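Seit September habe ich ein Kellerabteil, das diesen Namen verdient. Vorher war es ein Raum, in den ich Dinge gestellt habe, wenn mir oben der Platz ausging. Beim Umzug aus der Wonetti-Siedlung kamen noch die Sachen vom alten Dachboden dazu, und danach ging die Tür nur noch halb auf.

Angefangen habe ich mit dem Papier. Zwölf Jahre Kontoauszüge, Anleitungen für Geräte, die ich längst nicht mehr besitze, Garantiescheine, eine Mappe mit Stromrechnungen aus der ersten Wohnung. Das meiste ging in den Container. Behalten habe ich die Steuerunterlagen und die Rechnungen für Waschmaschine und Fahrrad. Am Ende war es ein Ordner.

Danach kamen die Kartons. Im Keller ziehen sie Feuchtigkeit, der Boden weicht auf, und wenn man einen anhebt, bleibt der Inhalt stehen. Mir ist das mit den Einmachgläsern passiert. Seitdem kommt bei mir nichts mehr aus Pappe nach unten.
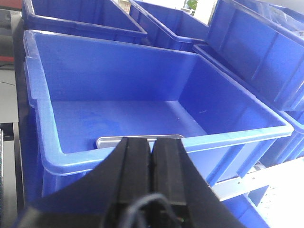

*Blau, offen und noch leer.*

Bei Kunststoffboxen gehen die Meinungen auseinander. Viele schwören auf Deckel. Ich nehme für alles, was ich öfter brauche, lieber offene Behälter. Auf einem Deckel landet bei mir sofort etwas anderes, und dann komme ich an den Inhalt nicht mehr heran. Deckel haben bei mir nur Bettzeug und Winterkleidung. Gartenhandschuhe, Schnüre, Pinsel und Blumentöpfe liegen offen, und ja, sie werden staubig.

Beim Regal habe ich zuerst gespart und das falsche gekauft. Das Treris aus dem Baumarkt stand auf dem unebenen Boden nie gerade, egal was ich untergelegt habe. Es steht jetzt auf dem Balkon und trägt Kräuter. Im Keller habe ich ein gebrauchtes Orum, schwerer und hässlicher, mit verstellbaren Füßen. Die Böden habe ich so eingehängt, dass zwischen Wand und Regal eine Handbreit Luft bleibt. Das kostet Tiefe, aber die Außenwand ist dort im Winter kalt, und in der alten Wohnung hatte ich an so einer Stelle Schimmel.

Die Aufteilung ist simpel. Unten steht Schweres, also Werkzeug, Farbeimer und Getränke. In der Mitte liegt, was ich jeden Monat brauche. Oben ist Platz für Weihnachten, Camping und die Koffer. Beschriftet habe ich mit Malerkrepp und Filzstift. Ein Etikettiergerät hatte ich schon im Warenkorb, habe es dann aber gelassen.

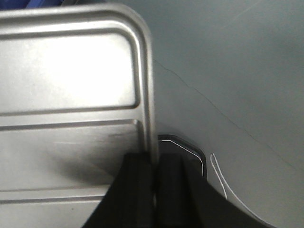
Schwieriger war die Frage, was überhaupt bleiben darf. Die Regel mit dem einen Jahr funktioniert bei mir schlecht. Den Schlitten habe ich drei Winter nicht benutzt und würde ihn trotzdem nicht hergeben. Stattdessen habe ich mich bei jedem Teil gefragt, ob ich es noch einmal kaufen würde. Bei der Eismaschine war die Antwort nein, beim Dampfreiniger auch. Verkauft habe ich 17 Sachen, zusammen für 237 Euro. Das Porto ist schon abgezogen, die Zeit für die Nachrichten nicht.

Eine Ecke ist noch offen. Dort stehen die Schallplatten und ein Cifuentes-Klappstuhl mit gerissenem Stoff. Den Bezug will ich im Winter selbst nähen, der Stoff dafür liegt schon in der Wohnung. Für die Platten ist der Keller auf Dauer zu feucht, die müssen wieder nach oben, und dafür muss ich erst im Flur Platz schaffen.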